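Sorting packing paper at the Karkthorpe bench
11 January 2020
By Åsmund Torvik

Brown packing paper accounts for most of what comes out of incoming cartons at Karkthorpe, and until September it all went into the general waste with the tape still on it. The sorting bench has now been running long enough for the routine to be written down. What follows replaces the sheet pinned up at Kilach, which still refers to the old two-bag method.

Paper is sorted by condition. Clean sheets longer than 300 mm on the short side are flattened and kept for wrapping. Anything smaller, or creased to the point where it will not lie flat under its own weight, is crumpled and kept as void fill. Torn strips, sheets with grease on them and anything carrying adhesive go to recycling or general waste as marked on the wall chart. Tape should be cut away with a margin of paper. Pulling it off takes the surface with it and leaves a weak patch that splits the next time the sheet is folded.

The table top is kept plain. Labels, pens and cutters live on the shelf, and trays are the only containers allowed on the surface. Bins stand on the floor at the ends. The earlier layout had a bin on the table itself, which used up working width and meant that light pieces were knocked back out as often as they went in.
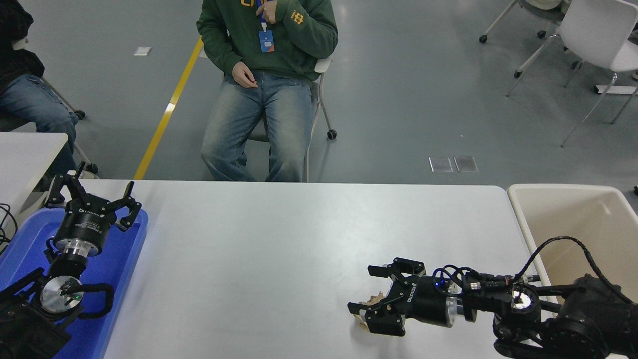 Void fill needs less handling than most people give it. A sheet crumpled once, loosely, holds its volume and springs back a little when the carton is closed. Crumpled hard into a ball it takes up half the space, adds weight and leaves gaps at the corners. For cartons with an internal height of 142 mm or less, use 2 loose pieces per side and check for movement before sealing. Taller cartons are packed in layers, with a flat sheet between each.

Flat sheets are stored in bundles of 28, folded once across the long side and tied with string. Elastic bands cut into the edges and should not be used. Bundles going to Cidthorpe need the tie on the short side, as their racking is narrower than ours.

Mensah has asked whether white tissue can be mixed with the brown. It cannot. Tissue compresses under load and does not recover, and it sheds fibres on to anything with a textured finish. Keep it in its own bag and send it back with the empties.

Paper that has been stored in the unheated bay should be left indoors overnight before it is sorted. Damp sheets feel soft and make very little noise when folded, and they will mark printed cartons. If in doubt, put the sheet aside and look at it again the next morning.

Corrections to the wall chart should be sent to me in writing, with the line number.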